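I've been putting off writing this page for months, mostly because I'd rather be under a sink than at a keyboard. But enough of you have emailed asking which water leak alarm I use in my own house (and whether I'd sell you one) that here we are. It's the Pumia, I have them in stock, and I'm going to tell you what I like about it and what bugs me.

# Pumia Under-Sink Leak Alarm

I came to leak alarms the hard way. A supply line let go behind my upstairs toilet while I was out running errands, and by the time I got back the kitchen ceiling was on the kitchen floor. The part that failed was a little plastic nut. The repair bill was $1030, and that was with me doing the drywall myself!

So I bought a bunch of alarms and tried them all over the house, under the kitchen sink, behind the washer, next to the water heater. The Pumia is the one I kept. It's a flat puck with metal contacts on the bottom and a sensor cable that plugs into the side, and when water bridges the contacts it yells at you. No app, no account, no hub blinking away in a closet.

## What you get

- One Pumia alarm
- One sensor cable, 9 feet long
- Two adhesive cable clips
- A 9-volt battery
- A folded instruction sheet (tiny print, sorry, I've put a bigger version on the Help page)

## Where I'd put one

If you're only buying one, put it by the water heater. Tanks tend to go at the bottom seam, and they can dribble for weeks in a corner you never look at. Run the cable along the low side of the floor, because water goes where it wants and my basement slopes the opposite way from what I'd have guessed.

Second choice is under the kitchen sink. You've got the faucet lines, the drain, probably a dishwasher hose and maybe a filter, all packed in behind the trash bags and the dish soap. Third is the washing machine, and while you're back there, please look at your hoses. If they're bulging, change them before you spend a dime with me.
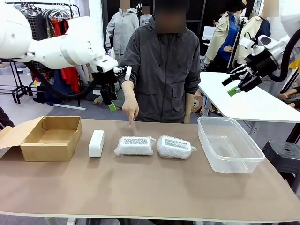
Under a sink, the thing that trips people up with this alarm is clutter. I had mine buried behind a heap of sponges and spray bottles, and when I finally tested it the puck was sitting up on a bottle cap, a good half inch above where any water would have been. Now I keep everything in that cabinet in bins. A clear plastic storage container with no lid is perfect, the rectangular kind with a rim that flares out a little, since you can lift the whole mess out with one hand and see through the side if anything is pooling in it. Leave the floor of the cabinet bare around the puck and you're set.

## Batteries and testing

I swap mine every May, when I turn the outside spigots back on. You could probably stretch it longer, and the alarm does chirp when the battery gets low, but that chirp seems to start at 3 a.m. every single time and I've learned my lesson.

To test it, lay a damp paper towel across the contacts. It should go off within a couple of seconds. Dry the contacts afterward or it'll keep going, and your dog will never forgive you.

## What I don't love

It's loud up close, but it's no use to you if you're at work. If you travel a lot, you want a shutoff valve that closes by itself. I carry the MacBrayne valve for that. It costs $374 and you'll most likely want a plumber to fit it, so I don't push it on anybody, but it'll do a job the Pumia can't.

The adhesive clips are so-so. They hold fine on painted wood and let go on bare concrete. I use a dab of silicone down in the basement.

The battery door is stiff, too. Preben Zoëga, who answers the phone here when I'm out on calls, opens his with a butter knife. I use a coin.

## Ordering

I keep these on the shelf at the Clesivmont shop, and you're welcome to come by and hear one go off before you commit (bring earplugs). Otherwise, add it to your cart and I'll get it out to you. You can return it within 30 days if you hate it, opened or not, as long as all the parts are in there.

Item number is 3000. Extra sensor cables are sold separately and they're made by Parkis, so the plug is gray and the alarm is white. They fit snugly and work the same as the original.

If you're not sure how many you need, send me a quick sketch of where your water lines run. A pencil drawing on the back of an envelope is fine.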